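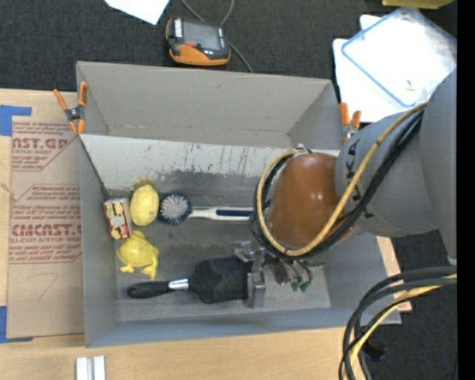

KUKA arm with a scrub brush, grey bin.

Education Policy and Local Government
Handout 7: Closing and merging small schools
Ifor Watkins
Revised 5/23/19

These notes go with the seventh lecture. They cover more than I will have time to say, and the section on transport in particular will be skipped in the room. Read it before the seminar. The Jikelwood case comes up again in the essay questions, so keep a copy.

1. What the question is

A council that runs or pays for schools will sooner or later have too many places in one part of its area and too few in another. Families move, birth rates fall, a large employer shuts. The buildings stay where they were put. Closure is one answer. Merger is another, and in practice a merger on one site is a closure of the other, whatever name is put on the notice.

Keep three things apart in your reading. One is surplus places, meaning the gap between what a building can hold and the number of pupils on its roll. Another is cost per pupil, which depends on surplus places but also on the age of the building and the pay of the staff. The last is the quality of teaching. Arguments for closure often begin with the first, move to the second, and finish by claiming something about the third. The move from cost to quality needs evidence of its own, and you should look for it each time.

2. Terms used in the reading

Roll: the number of pupils registered at the school on the day of the count.

Capacity: the number of pupils the building can take, worked out from its rooms. Two surveyors can reach different figures for the same building, mostly over whether halls, libraries and former computer rooms count as teaching space.

Lump sum: money a school gets regardless of size. A small school depends on it far more than a large one. Change the lump sum and you change which schools can balance their books, without any decision being made about any single school.

Receiving school: the school expected to take the pupils. It is easy to forget in the literature, which tends to be written from the side of the school that shuts.

Federation: two or more schools under one governing body, often with one head. Each keeps its own site and its own name.

3. The Jikelwood case

Jikelwood Primary had 73 pupils on roll in the year the proposal was made. Its stated capacity was 142. It stood at the end of a valley road, and the receiving school was at Alipour, on the other side of the river and five miles away by the bridge.

The paper that went to councillors gave three grounds: surplus places, the repair bill for the roof, and mixed-age classes. Parents replied on all three. On the first, they said the capacity figure included a hut that had not been used for teaching for years. On the second, they said the roof at Alipour was the same age and would need the same work. The council accepted this point and added a line to the paper, but did not change the totals. On the third, they asked for results from other schools with mixed-age classes in the county, and were told that the numbers of pupils were too small to publish.

The written consultation brought in 90 responses. Almost all were against. The officers' summary grouped them by theme and gave one paragraph to each theme. Wenceslao Daza, whose thesis on the case is in the library, compared the summary with the original letters and found that the theme given the most space, traffic at the school gate in Alipour, was raised in few of them. Travel time for the youngest children was raised far more often and shared its paragraph with parking.

A petition of 2,000 names was handed in separately. It was noted as one item. You may want to think about how a petition ought to be weighed against letters. There is a fair argument that signatures from people living outside the area should count for less, and a fair argument that a petition is the only form of response some people will ever make. The council had no written rule on it.

The vote was put off once, then taken in June. The school closed at the end of the following school year.

4. Transport

Transport is where the expected saving most often shrinks. The points to check in any closure paper are these.

Does the paper count the cost of buses for all the pupils moved, or only those who live beyond the free transport distance today? After a closure nearly every child in the old area may qualify.

Is the distance measured by road or on foot? A path that is counted as a safe walking route in a paper may be unlit, or under water for part of the winter. At Jikelwood the shorter route crossed a footbridge. The council classed it as available. Parents disputed this and a second inspection was made, after which two buses were put on instead of one.

How long is the contract? A saving worked out over ten years with a bus contract priced for two is not much of a saving on paper or anywhere else.

What happens to clubs? A child who has to catch the bus at the end of lessons can't stay for football or choir unless there is a later bus. Late buses are rarely in the sums.

5. What is saved and when

A closure costs money before it saves any. Redundancy and moving costs fall in the first year. So does any building work at the receiving school. The building left behind has to be kept secure, insured and heated enough to stop the pipes freezing until it is sold or put to another use. If the land was given for education by a trust or a church, the council may not be free to sell it at all.

Staff pay makes up most of a school's budget. If the teachers move with the pupils, the saving is mainly one head's salary, part of the office, and the running of the building. If they do not move, class sizes at the receiving school go up. A paper should say which it expects. Many leave it open, for the understandable reason that the staff have not been consulted yet, but then the figure given for the saving ought to be shown as a range.

The lump sum for the closed school also goes. Where that money comes from a national or regional formula, the council as a whole gets less, so part of the saving to the schools budget is simply income lost. Students miss this nearly every year. Look for it in the tables.

6. Federation as the other road

The schools at Clida and Alta were in much the same position as Jikelwood and were joined under one head instead. Both sites stayed open. The head spent two days a week at each and the fifth wherever she was needed, with a senior teacher in charge of each site.

The federation saved less than closing one of the schools would have done. It kept both lump sums. It also made some things harder. Staff meetings meant a drive for half the teachers, and supply cover for a sick teacher was still needed at each site. Parents at Alta felt that theirs was the lesser school of the two, a complaint that turns up in most accounts of federation and doesn't seem to depend on which site is larger.

Federation can be a settled arrangement or a stage on the way to closure. Minutes from the early meetings will usually show which the council had in mind. In the Clida and Alta papers the words "at this time" appear in every assurance given about the smaller site.

7. Who decides

The steps differ from one place to another, and you should check the rules for whichever area you write about. The usual order is an informal stage, a published proposal, a fixed period for objections, and a decision by elected members or by an adjudicator. The reading for this week deals mostly with the published proposal. In my view the informal stage matters more, as that is when the list of options is drawn up. Once the proposal is published, the choice is generally yes or no.

Note also the effect on the roll of simply starting the process. Parents who hear that a school may shut choose another for September. The roll falls, and the lower roll is then quoted in the final paper. At Jikelwood the reception class had four children in the last year. Whether it would have had more without the proposal can't be known, but compare the count with the number of births in the area before you treat it as a cause.

8. For the seminar

Bring one closure or merger paper from a council of your choice. It should be the full officers' report with its appendices, as the press notice leaves out the tables. Be ready to say:

- how capacity was worked out, and by whom
- what the receiving school was asked, and what it said
- whether transport was priced for the same period as the saving
- how objections were summarised

Groups are as last week. Anyone who missed last week should join the smaller group by the window and tell me afterwards.

9. Essay questions

Choose one. Both are marked out of the same total.

(i) "The case for closing a small school is always a case about money." Discuss with reference to Jikelwood and one other case.

(ii) Compare closure and federation as answers to surplus places. Which interests does each protect?

Question (ii) needs the Clida and Alta minutes, which are on short loan at the library desk. Daza's thesis can be used for either, but cite the chapter on the consultation by page, as the numbering in the bound copy differs from the electronic one.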